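Teltura Community Help
Boards > Data collection > Hand-held grippers

Two-handed wok demos: how many, and how much should I vary them?

Posted by mallee_grip, 26 July 2021

I'm collecting demonstrations for a two-arm kitchen task with a pair of hand-held grippers. The task is to pick up a steel wok with beans in it, one gripper on the handle and one on the opposite rim, lift, tilt and set it back down. I have 139 usable episodes so far, all done by me at the same table.

The policy trained on those gets the handle grasp most of the time. The rim grasp is poor. It closes early, or it closes a couple of centimetres to the side and pushes the wok around. Once the wok has moved, the handle side is wrong as well and the whole attempt is gone.

My questions are whether I should just keep going to a bigger number, and whether I should be changing the beans and the other things on the table or leaving them alone. I've been leaving them alone. Training is on the standard Jurnosow config with nothing changed except the batch size.

---

dustbowl_dan

More data. We did 700 for ours and it was fine.

---

tallow_creek

I'd hold off on the bigger number until you've looked at what you have. We ran a similar task at our workshop in Ciltville and had the same trouble with the rim.

Go through your episodes and check where the rim gripper starts. Ours always came in from the same height and the same side, as that was the comfortable way to stand. The policy had never seen a bad approach being corrected, so when it was a little off it had nothing to go on. We recorded a new batch where the person started from an awkward spot on purpose, missed slightly, opened up and came back in. Keep those. People tend to bin them as mistakes, and they're the ones you're short of.

Second thing is the steel. A polished wok throws highlights all over the place and they move when you tilt it. If you've only recorded under one light, the policy may be using a bright spot to find the rim. Move the lamp between sets. We used three lamp positions and wrote the position in the episode name so we could sort them afterwards.

Vary the handle angle too. Rotate the wok a bit before each take, by eye is good enough. If it always points the same way you're really teaching a fixed position.

We ended up with 351 episodes all told, and the rim grasp came good well before the end of that.

---

schwaiger_user

Agree with most of the above, but I'd be careful about changing everything at once. Do a set with only the wok angle changed, train, test, then do the lighting. Otherwise you won't know what fixed it. It costs you an extra training run or two.

On the beans: change the amount, yes, as the wok handles differently when it's heavier and your own hands will slow down to match. Colour matters less for the grasp. It does matter if you plan to add a pouring or scooping step later, so you may as well set out a few kinds now and swap them between sets. A divided plate keeps them sorted. Leave the other dishes on the table as well, and shift them about. If you record on a bare table it will fall over the first time someone leaves a bottle there.

Also check that both finger markers stay in view through the tilt. On our Schwaiger mounts the wok bowl hid one of them at the top of the lift, and the gripper width came out as rubbish for those frames. We lost a whole afternoon's recording to that before anyone plotted it.

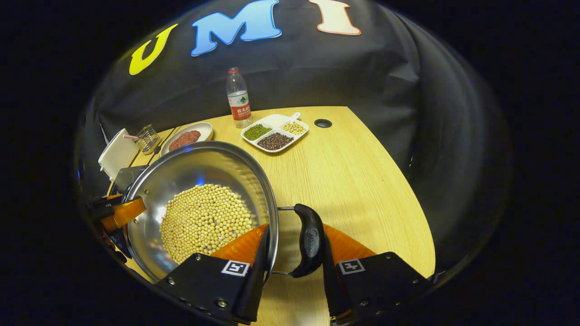
One more point on the handle. Grip it at the same distance from the bowl each time, at least to start with, and leave variation there until the rim side is working. If the handle gripper slides back, the wok twists in the fingers and the rim side has to chase it. Fresh finger pads help if yours have gone shiny.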